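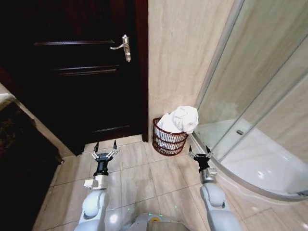
*Head view, bathroom position: closed door, towel basket and shower enclosure, both arms forward.*

**December 23, 2023**

Planning and perception log, Terkside flat. Entry by C. Quinlan.

The day was given over to the bathroom, and within the bathroom to two matters carried forward from the last entry: the treatment of glass in the occupancy map, and the behaviour of the arm planner when the base is stationed between the door and the shower.

Work began with the depth stack. The current release of Skemik still discards returns it regards as inconsistent, and clear panels produce very little else. The enclosure therefore reached the map as a thin metal frame with open space between its members, and the planner was quite prepared to route the right elbow through it. I restored the conservative setting, under which any region bounded by detected frame segments is filled as solid until evidence to the contrary is supplied. The curve of the enclosure is poorly served by this method. The fill joins segments with flat planes, and the panels bow outward from them. I have padded the planes by 5 cm as an interim measure and opened a ticket in Tahmineh Nikzad's name, as agreed.

The shower tray gave a separate difficulty. Its surface is white, curved and glossy, and the floor segmentation alternated between treating it as floor and treating it as an obstacle. A tray labelled as floor is a serious matter for a wheeled base. I have marked it by hand as a keep-out zone in the site file. The drain was segmented correctly throughout and may be of use as a landmark.

The towel basket was the stated target for the afternoon. The detector found the towel reliably and the basket less so. The weave is open, and the mask tends to follow the dark strands and leave the gaps to the tile behind. The grasp proposer then receives a lace of points and suggests pinching single strands. Tahmineh's view, recorded here with her consent, is that we should stop asking for the basket at all and ask for the towel, which offers soft folds above the rim. I concur for the present. Her closing operation on the mask is in the branch and will be reviewed in the new year.

We ran 14 planning queries to the towel from the fixed base pose, in simulation against the recorded map, with no motion of the hardware. Of these, 3 returned no solution. All three failures used the left arm and reported a collision between the forearm and the door frame. On inspection the frame had been inflated twice, once in the site file and once by the planner's own margin. This is an error of mine from the Sutero import, where the margin was held in one place only. The duplicate has been removed. The queries have not yet been repeated, and the failures should stand as failures until they are.

The planner timeout was also reviewed. It permits up to 4,000 samples before giving up, and the successful queries came nowhere near that limit. Tahmineh proposes lowering it so that failures are reported sooner. I should prefer to leave it until the map is correct — a short timeout would conceal exactly the sort of fault described above.

The door was left out of the day's work, apart from one check of the handle detector. The lever was found, and its direction was given correctly as pointing left. The pose estimate on the narrow backplate drifted between consecutive readings by more than I would accept for a grasp. I suspect the silver finish against the dark panel, though I have no measurement to support this. The Bakhtiari handle model may fit better than our own, and the licence permits its use in testing.

Matters outstanding:

- Repeat the left-arm queries with the single margin.
- Replace the flat fill with a fitted curve for the enclosure.
- Move the tray keep-out zone from the site file to the shared map layer.
- Compare handle pose estimates, our model and Bakhtiari.

Site file and logs were committed at the close of work. The next full session on the door is set down for March, and Tahmineh will hold the branch until the mask review is complete.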